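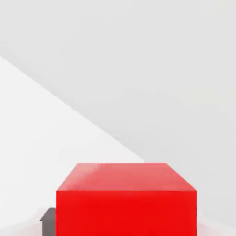
4.2 Attendance and drop-out during the supervised phase

Attendance was taken from the door records at the two Bravitz clubs and checked against the session notes kept by the coaches. A session counted as attended if the member checked in and finished at least the warm-up and the first block of lifts. Members who checked in but used only the pool or the café were not counted. Where the door record and the coach's notes did not agree, the notes were used. Most of these cases came from the Zillavska club, where members often held the door open for each other in the evening and only the first card was read.

The supervised phase lasted 16 weeks. Attendance was high at the start in both groups and fell during the first half of the phase. In the group that trained with a fixed partner, the fall was smaller and leveled off sooner. In the group that trained alone with a coach on the floor, it went on until close to the end. The gap between the groups was widest in the weeks after the January break, when many members in the second group came back late or not at all.

Members who missed 5 sessions in a row were treated as having dropped out, even if they later returned. This rule was set before the study began and was kept throughout. It is stricter than the rule used by the clubs for their own records, which count a member as active for as long as the fee is paid. Several members who met our rule for dropping out were still paying at the end of the phase, and a few of them told the coaches that they meant to start again. We did not move them back into the active group.

Figure 2. Large red cube, computer rendering, seen from slightly above with the top and front faces visible.

Reasons for missing a session were collected through the Totedik app, which sent a short form to the member on the following morning. The form gave a list of common reasons and a space for the member's own words. Work and family duties were named most often in both groups. Sore muscles were named mainly in the first weeks, and mainly by members who had not trained with weights before. Very few members gave boredom as a reason on the form, although it came up often in the exit interviews. We think the form made it easier to pick an outside cause than to say that the program was dull, and the interview material should be given more weight on this point.

The partner group gave one reason that was rare in the other group, which was that the partner could not come. When one member of a pair canceled, the other often stayed home as well. Coaches were asked to offer a replacement partner, but this was done unevenly. At Zillavska the coach on duty usually stepped in and trained with the member who had been left alone. At the other club the member was more often told to follow the plan without help. The two clubs should therefore not be read as running exactly the same program, even though the written plan was the same.

4.3 Perceived effort

Perceived effort was scored at the end of each session on the Lappalainen scale. Scores rose slowly in both groups as the weights went up, and there was no clear difference between the groups in any week. Members who later dropped out did not report harder sessions than members who stayed. Their scores varied more from one session to the next, however, and the lowest scores tended to come shortly before they stopped coming. One reading is that these members had already begun to hold back. Another is that the coaches had given them lighter work after missed sessions. The session notes do not record planned weights in enough detail to tell these apart.

The final data set held over 2,000 scored sessions. Scores entered later than the evening of the session were left out, as members asked to score a past session tended to choose the middle of the scale. Removing them did not change the direction of any result reported in this section. It did reduce the number of usable scores from older members, who were more likely to fill in the paper card and hand it to the coach at the next visit.

Scores from sessions led by a substitute coach were kept in. Substitutes had been shown how to explain the scale, but some of them asked for the score before the cool-down and others asked for it after. The time of asking was written on the card only at Zillavska, so no correction was made for it in the analysis.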